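Skevelside hold on to Admasu for two more seasons

2 min read

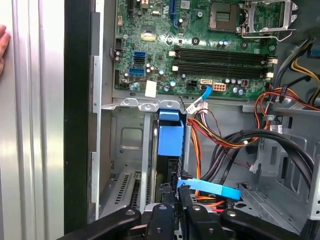
Skevelside have ended months of doubt over their midfield by signing Kiros Admasu to a new two-year deal, the club confirmed on 4/10/22.

Admasu, whose previous contract was due to run out in February, had been linked with a move to Trelter after a strong start to the season. He has scored 3 goals from deep midfield and has started every league match so far.

Head coach Tegwen Jenkins said keeping him had been her priority since the end of last season.

"Kiros sets the tempo for us," Jenkins said. "When we lose the ball he's usually the first one back in behind it, and the younger players have picked that up from him. I wanted it sorted before the busy part of the calendar."

The 34-year-old has made 242 appearances for Skevelside in two spells, either side of a season with Skallis. He came back as a holding player but has been pushed further forward this term, with Griffiths sitting in front of the back four.

That change has not pleased everyone. Skevelside were overrun in the middle during the second half of their loss at Skallis, and Griffiths was left to cover a lot of ground on his own. Jenkins went back to a flatter midfield for the home draw with Trelter - a dull game, but the first clean sheet of the season.

Admasu said he had spoken to one other club but did not name it.

"My family is settled and my kids are in school here," he said. "I still feel good after matches. If my legs had gone I'd have told the coach myself."

Griffiths missed training this week with a tight calf and will be assessed before the weekend's trip. Skevelside are otherwise at full strength.

Contact the sports desk | Copyright, all rights reserved | Back to top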